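Pins, paper and a good long think: a morning at Mumgate

She had the kettle on before I had found the right door, and she apologised twice for the stairs. The workshop at Mumgate is on the upper floor of what used to be a seed merchant's, and she has been mending, framing and selling noticeboards up there for long enough that the postman, she tells me, has stopped asking what is in the parcels. She would rather I left her name out of it ("people only ring up and ask for discounts") and so I have, though anyone who has bought a cork board in this part of the county has probably shaken her hand.

I had come with a list of questions and hardly got through any of them, because she is one of those people who answers the question next door to the one you asked, and it is usually the better question.

How did she come to cork in the first place? "Well, I was a terrible secretary," she said, pouring. "Terrible! I lost everything. I had a drawer at Gulov, the removals people, where I worked when I was first married, and whatever went into that drawer stayed in it. Then somebody gave me an old board out of the drivers' room and I pinned up the one thing I had to do that day. One thing. And I did it, and I took it down, and I thought, oh, that's rather nice."

She still works that way. The big mistake people make, in her view, is to treat a board as a sort of attic. They put up the takeaway menu, the school letter from June, three postcards and a raffle ticket, and after a fortnight they can't see any of it. "You go blind to it," she said. "My sister has a board in her kitchen and I could swap every single piece of paper on it and she'd not notice until Christmas."

So what does she tell customers? To start with one note, she said, and live with it. A small square sticky note will do very well, as long as you don't trust the sticky part. She feels strongly about this. The glue was made for paper and desks, and cork is crumbly stuff that comes away on the back of it, so by teatime your note is on the floor behind the radiator. A pin through the top edge is all it wants, and she keeps a spare or two stuck in close by, so that there is always one to hand when the next note arrives.
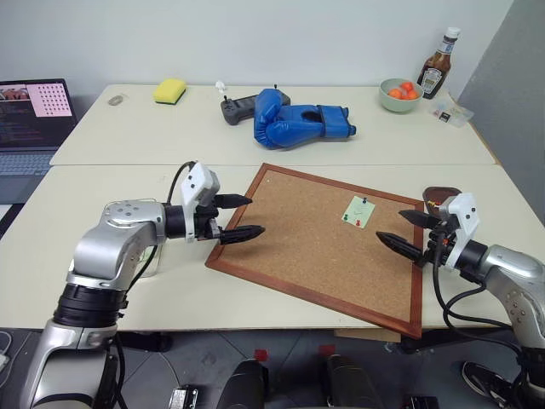 Colour was something she had plenty to say about as well. She likes blue for the pin that is doing the work, and keeps greens and reds for things that are waiting or things that are late, but she was quick to say that it is only a habit and she has broken it more often than she has kept it. "I had a gentleman in who wanted a whole system written out, with a key down the side. I said, my love, you'll be spending your life on the key. Just tick it when it's done." She is a great believer in the tick. She ticks the note and leaves it up until the evening, for the pleasure of it, and then down it comes.

We talked for a good while about frames, which are her real love. She likes a reddish-brown wood against pale cork, and she dislikes the very white frames that everyone was asking for a few years ago (they show every thumb, she says, and she ought to know). Most of her cork comes on the roll from a supplier called Brunov, and the order she was unpacking that morning was number 3661, which she read out to me with some pride, the first having been number one. She cuts it on the flat, with the board turned at whatever angle suits her wrist, and she does not mind in the least if a corner hangs over the edge of the table while she thinks about it.

Thinking about it is a large part of the job. A board should spend a day lying down before it goes anywhere near a wall, she told me, and you should walk past it and move things. "Once it's up, you stop moving things. I couldn't tell you why. It's the same board! But lay it on a table and you'll shuffle your bits of paper about quite happily."

Her biggest job so far was for the Ruangrit language school, which wanted 46 boards, one for every teacher, and wanted them all before the new term. She finished them with a day in hand and then slept, she says, like a sack of potatoes. They went off with a box of 300 pins, and the school rang inside the week to ask for more.

I asked whether people still want cork, with a telephone in every pocket to remind them of things. She gave me a look over her cup. "A telephone tells you once and then it goes dark," she said. "A bit of green paper just sits there, being green at you, all day long."

The workshop is open to visitors again from 12th July, mornings only, and she asks that you mind the third stair.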